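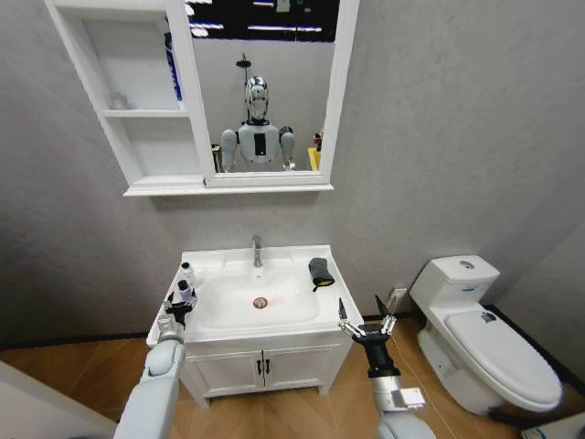 Washroom cell: unexpected arm movement and restart fault

The washroom cell at Graltholm was closed in May after the left arm moved towards the wall cabinet during a tidy-up run. It had been told to go to a bottle on the counter. The arm reached the cabinet at low speed and pressed on it until the force limit tripped. The cabinet was not damaged and there were no injuries. Fotini Lambrakis was at the operator's desk and pressed the stop button as well, shortly after the force limit had acted.

The event is reported in this issue for two reasons. The first is the movement itself, which has a cause that may be present in other cells with glass or polished surfaces. The second is what happened at restart, which was the more serious fault of the two.

Cause of the movement

The Ikari software builds a map of the space in front of the robot and removes the robot's own body from it. It knows where the arms are from the joint readings, so anything found at those positions is treated as arm and ignored. A reflection of the arm is not at those positions. It turns up behind the glass, at the same distance from the surface as the real arm is in front of it, and is mapped as an object in open space.

In most runs this does no harm. The reflected arm lies beyond the wall, and the wall is a fixed limit that the planner will not cross. In this run the limit had been shifted. The room had been mapped again after the vanity was refitted, and the depth camera had returned very few points on the mirror. The mapping tool closed the gap by fitting a plane through what points it did have, and most of those belonged to reflected surfaces. The wall limit behind the cabinet was therefore placed 23 centimetres too far back.

The object finder then gave two positions for the same bottle, one on the counter and one behind the glass. It scored the second slightly higher and the planner accepted it. With the wall limit in the wrong place there was nothing left to refuse the goal.

Edeltraud Reuter repeated the fault on the bench from the recorded run. With the old wall limit the goal was refused every time. With the new one it was accepted in 3 replays out of 5. The difference between replays comes from the object scores, which were close enough for small changes in timing to swap them.

The restart fault

After the stop button was released, the arm controller should have cleared its stored goal and waited for a new one. It kept the old goal. When the operator gave the reset command, the arm began to move back towards the cabinet. The log shows 194 milliseconds between the reset and the first joint movement. That leaves no time for a person to step away, and in a cell of this kind a person would normally go in after a stop to look at what has happened.

Fotini Lambrakis had stayed at the desk and stopped the arm a second time. The cell was then isolated at the supply.

The stored goal was traced by Fotis Panagiotou to a change made by Kollow in the arm driver. The change lets a paused run carry on from where it left off. It was meant for pauses only. The driver uses one flag for a pause and for a stop, and after the change both were handled in the same way. Our acceptance test for the driver covered the pause and did not cover a reset after a stop. The test sheet has been corrected. 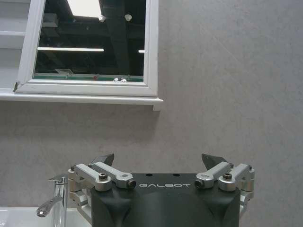
Was the stop button itself at fault?

The stop button worked as designed on both occasions. It removed drive power and the brakes held. The fault was in what the driver did once power had been restored, and the button has no control over that.

Changes made so far

The driver has been taken back to the earlier version in every cell, including those with no mirror. Runs cannot be paused and continued until Kollow supplies a version with separate flags. A paused run must be ended and started again from the beginning.

Wall limits in the washroom cell are now entered by hand from tape measurements. The mapping tool may still be used, but a limit that differs from the measured value by more than the set tolerance will block the cell from starting. The mirror glass is entered as a solid face, and any object position behind it is dropped before scoring.

A reset now needs two actions, one at the desk and one at the door, with the door closed. Prodromos Mitsotakis-Vlachou has fitted the door switch and the wiring drawing has been reissued. The old drawing shows the switch as a spare input and should be taken out of the folder.

Still open

The force limit tripped later than expected. Contact with the cabinet was made at a shallow angle and much of the load was taken sideways, where the wrist reading is less sensitive. Fotis Kontogiannis is preparing a set of contact tests against a padded plate at several angles. Until these are finished, arm speed within reach of the cabinet is held at the level used for teaching.

It is also not settled whether chrome parts such as taps can produce the same double position. The curved surfaces give small and badly shaped reflections, and the bench replays show none that were accepted as objects. The replays cover one lighting condition only.

Other cells with glass doors, mirrors or polished steel should have their wall limits measured before the next run. Send the measured and mapped values together to Edeltraud Reuter, with the cell name and the driver version. Cells that have not been mapped again since the last driver update need to be measured too.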